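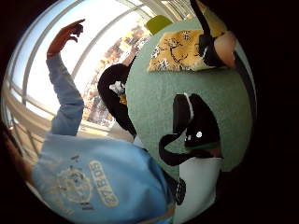

**Bradow hand-held gripper, wide lens version**
Supplied by Hernent. Page updated June 7, 2020

Same jaw as the arm-mounted Bradow, same pads, same camera bracket. If you already run the arm version at your cell the fingers swap straight over. Price is $2,660 per unit, fingers and one spare pad set included. Battery not included, see below.

## In the box

- gripper body with trigger handle
- two soft fingers, fitted
- spare pads, one set
- camera bracket, lens hood, lens cap
- hex key (don't lose it, the odd size)
- calibration card

## Setting up

Charge first. Full charge takes roughly 5 hours from flat and the first one should be done in one go.

1. Fit the bracket with both screws finger tight.
2. Seat the camera, push till it clicks, then tighten the screws. Snug, not hard. Bracket is aluminum and the threads strip.
3. Squeeze the trigger all the way and let go. Do it a few times. Jaw should come back to full open on its own.
4. Power on with the jaw open. It takes zero from wherever the jaw is at startup, so if a finger is caught on somthing the width reading will be off all day.
5. Calibration card flat on a table, run the lens routine, move slowly.

Lens routine needs redoing any time the camera comes out of the bracket. Also after a drop. Even a small one.

The lens hood only goes on one way round. If you see black on one side and not the other, it's on wrong. An even black ring all the way round is normal for this lens.

Picture can come out tilted or upside down depending on how you hold the handle. Normal, leave the camera where it is. Orientation gets sorted in software from the motion sensor – do not turn the camera in the bracket to "fix" it or the calibration is gone.

## Bright rooms

Big windows will wash out to white. Exposure is on auto from the factory and hunts when you swing from glass to floor. Lock it: hold the side button until the light goes amber, point at the work surface, let go. Lock clears at power off. Has to be set again each session.

## Looking after it

Daily – wipe lens with the dry cloth, wipe pads with a damp one. No alcohol on the pads, they go shiny and stop gripping.

Weekly – check the two jaw pins for play. Blow out the trigger slot. Carpet fluff gets in there more than you'd think.

Every 12 weeks – new pads, one drop of light oil on each pin, redo the lens routine. Firmware if there is any.

## Faults we see most

**Jaw won't open fully.** Return spring off its post. Take the left cover off, hook it back with tweezers. Spring is part 13 in the drawing if it's stretched.

**Width reading drifts.** Loose magnet on the jaw shaft. Send it in, don't glue it.

**Video drops out when you turn your wrist.** Cable too tight at the bracket. Leave a loop, clip it to the handle and not to the sleeve.

**Amber light stays on.** Exposure still locked, see above. Not a fault.

## Repairs and parts

Bench is at Stockdale, parts ship from Simatcombe. Send the whole unit with the camera in its bracket and the cap on. Battery out please. Write the serial number on the outside of the box, we had a pile in October with nothing on them and it took forver to match up.

Questions on setup go to Bláthnaid Mac Carthaigh at the Stockdale bench. Spare pads and springs are in stock, replacement brackets are on back order.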